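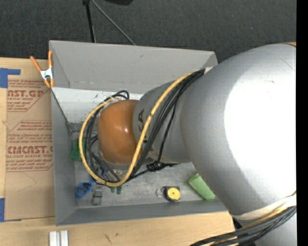
Svenja Tanner wrote in to ask if the Ollgate will go on a pipe that comes out of the wall at an angle, and Gladys Massawe answered her the same afternoon: yes, up to a point, but send the angle first and order the wedge ring with it, don't try to pull a skewed flange flat with the bolts.

So that's going on the page now. More below under fitting.

Ollgate flap gate, for culverts and storm drain outfalls

Stops the river or canal coming back up your drain when the level rises. Hinged at the top, opens by itself when the drain runs, shuts by itself when it stops. No power, no float, no cable.

Sizes
Ollgate 500, for pipes 500 mm inside diameter
Ollgate 800, for pipes 800 mm inside diameter
Anything in between, ask. We can usually do an adapter plate. Box culverts are a seperate page.

What it's made of
Frame and door: cast iron, epoxy coated, black
Hinge pins: stainless
Seal: rubber, one piece, sits in a groove in the frame. Not glued
Lifting eye on the door, both sizes
Weight of the 500, door and frame together: 62 kg. Two people or a hoist. Weight of the 800 is on the drawing, and you want a hoist for that one, no argument.

What's in the crate
Gate, assembled. Anchor bolts and washers. Foam gasket for the back of the frame. Template for drilling, paper, so keep it dry. Spare seal is NOT included, order part 1462 (say which size).

Fitting
Headwall needs to be flat and sound. Old brick or stone headwalls, pour a concrete collar first and let it cure. Gate hung on crumbling brick will come off, we've seen it.
Frame goes dead plumb side to side. Check it with a level, then check again after tightening. If it's twisted the door hangs open at one corner and weeps.
Tighten opposite bolts in turn, like a wheel.
Angled pipes: see Gladys's answer at the top. Wedge rings are made to order at the Gillanier shop.
Leave room under the door. Silt builds up on the apron and then the door can't swing. Wants a clear drop below the frame, more if the stream carries gravel.

Looking after it
Swing the door by hand before the rainy season and after any big flood. Clear sticks and bags off the seal. Bit of grease on the pins. That's about all there is to it. Seals go hard in strong sun, so look at them in August when the water's low and you can get down there.

Where it's in use
The Rweyemamu diversion drain has the 800s all down the east bank, below the footbridge. Wycliffe Minja looks after those and has let buyers come and see them, ask us for his number. Mornings are best, there's no shade on that path after noon. Wear boots.

Common questions

Will it keep frogs and fish out?
When it's shut, mostly. When it's running, no.

Does it slam?
The 500 can on a tidal outfall. Get the rubber stop kit. Brumico sell a damper that fits too, Peadar Rafferty has one on his and likes it, we haven't tested it ourselfs.

Can I lock it open for cleaning?
Yes, chain through the lifting eye to a ring in the headwall. Take the chain off when you're done. Please.

Do you do plastic ones?
Not any more.

Ordering
Tell us: pipe size inside, pipe material, headwall type, how high the water gets on the outside over the middle of the pipe. Sketch on the back of an envelope is fine. Brodie Pearce does the quotes, back to you next working day unless he's out on site.
Gates are in stock in both sizes. Wedge rings and adapter plates take longer, ask before you book a crew.
Collection from the Gillanier yard, gate closes 4 pm, ring the bell at the side door.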